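Roltix セル 2 号機の手首カメラとグリッパーの設置・保守メモ。対象は収納ユニット前面での接近作業に限る。

- 最終更新: 2025年3月19日
- 管理: Wurkulov 設備班
- 設定ファイル: `cell02/wrist.yaml`
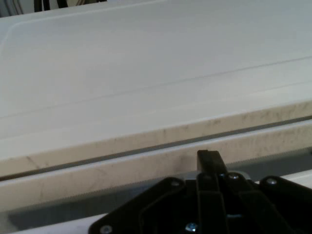
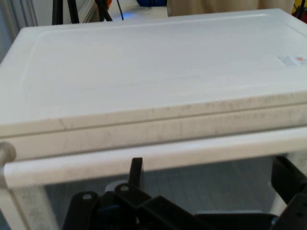 図1・図2: 手首カメラの視野。いずれも白い収納ユニットの前縁と黒いグリッパー。

## カメラの取り付け

1. セルを停止し、手首の電源を切る。
2. カメラを仮止めし、グリッパーの一部が画面下側に入る角度にする。
3. 天板と前縁の両方が映ることを確認し、本締めする。
4. `clirent calib --cell 2` を実行する。画像を 100 枚取得した時点で自動終了する。

前縁の汚れや擦れ跡は図1・図2のとおり残してよい。清掃した場合は基準画像を撮り直すこと。天板の明るさに露出を合わせると前縁下の溝がつぶれるため、露出は固定値 8 ms とする。

## グリッパーの点検

| 項目 | 周期 | 処置 |
|---|---|---|
| ねじの緩み | 毎週 | 増し締め |
| 指先の摩耗 | 毎月 | 左右同時に交換 |
| リンクのがた | 毎月 | 軸を交換 |
| 手首ケーブル | 毎週 | 被覆割れがあれば交換 |

図1では指の左右のリンク板にねじ頭が見える。増し締めはこの向きから行える。樹脂板側は締めすぎると割れる。電動ドライバーは使わない。

## 接近動作の確認

速度上限を下げた `slow` モードで前縁へ接近させる。指先が溝または取っ手の手前で止まらない場合は、原点を取り直してから再試行する。図2の取っ手は画面右に向かってわずかに上がって映る。補正は `yaml` の `roll_offset` で行い、カメラ本体は回さない。

## 既知の問題

- 電源再投入後、最初の開閉で指令値とずれることがある。`home` を 2 回送ると解消する。
- Rainer 側のログは時刻が UTC。セル側は JST。
- 旧版の `wrist.yaml`(9月以前)は読み込めない。変換スクリプトは `tools/` にある。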